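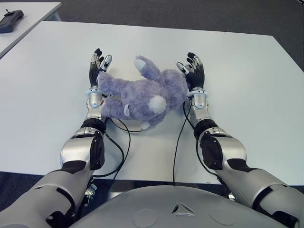
*Purple plush toy on a white table.*

# Limcombe Border Press Set

This set collects news articles about official visits to villages near disputed borders. Each article was published by a state outlet or by a local paper, and each one reports that a political or religious figure came to meet the residents. We made it for people who study how such visits are told to the public at home.

Last update: 3rd September

## What is inside

- 608 articles, one per line, in `articles.jsonl`
- 100 of them with hand labels, in `labels.csv`
- `outlets.csv`, the list of outlets with country and owner, where the owner is known

The articles are in 7 languages. Every article has an English translation, but the translations are of uneven quality. Please go back to the original text before you quote anything.

## Fields

| Field | Meaning |
|---|---|
| `id` | our own number, never used again after a deletion |
| `outlet` | short name, as in `outlets.csv` |
| `visitor_role` | religious, party, army, government or other |
| `quote_resident` | yes if a resident is quoted by name |
| `body`, `body_en` | original text and translation |

## Labels

Each labelled article was read by 2 people. When they did not agree, Mostafa Alaoui read it again and decided. The hardest label was `staged`, which we use only when the article itself says that the residents were called to attend. We do not guess from the tone - an earlier version did this, and the results were poor.

## Known problems

- The outlet Katiyar changed its web addresses in September, so many of its links are dead.
- Some articles are near copies of each other. The Flustetti script marks them in the column `dup_of`, but it misses the short ones.
- Names of private residents are replaced by initials in `body_en` only. In `body` they are still there, so please take care when you share it.

## Use

Research and teaching only. The rights to the articles stay with the outlets. Corrections are welcome - open an issue in the Fanon repository and give the `id`.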